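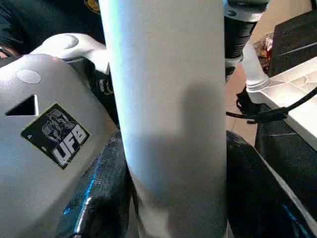 *Upright and white, held between two black gripper fingers.*

# About Kamdale

Kamdale is a small interior design studio that does hallways, laundries, box rooms and the odd bit under the stairs. Plenty of firms would love to do your kitchen. We'd like to talk about the place where you keep the vacuum.

We started in the back half of a tile shop in Lyons, where the rent was low and the colour of the carpet was a daily lesson. Our first client wanted a mudroom. Our second wanted to know if we were the tile shop. Both ended up with very good storage.

## How we work

We come to your house, we measure, and we ask nosy questions about shoes. You get a drawing and a price on one page. If we think a room only needs a coat of paint and a better light bulb, we'll tell you so and go home — our accountant has asked us to do less of this.

Most of our jobs are smaller than 10 square metres. The shortest hallway we've taken on was 920 millimetres wide and had a piano in it. The piano stayed, and we've since learned to write "piano" on the quote form.
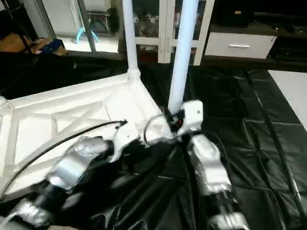 Joinery is made by Fudico, a workshop two streets over that has put up with our sketches from the beginning. Handles, hooks and rails mostly come from Brurusix, whose catalogue lists 1,783 items, and we've had favourites in there that they stopped making the week we fell for them.

## What we don't do

- Feature walls with words on them
- Grey on grey on grey (one grey is fine)
- Anything described as a "journey"

## Visiting

The studio is open from 10 in the morning, by appointment. There are 40 paint samples on the wall by the door and you're welcome to have opinions about them, as everyone does. Parking is behind the bakery. We close for most of January, when our own cupboards get sorted out, or at least looked at.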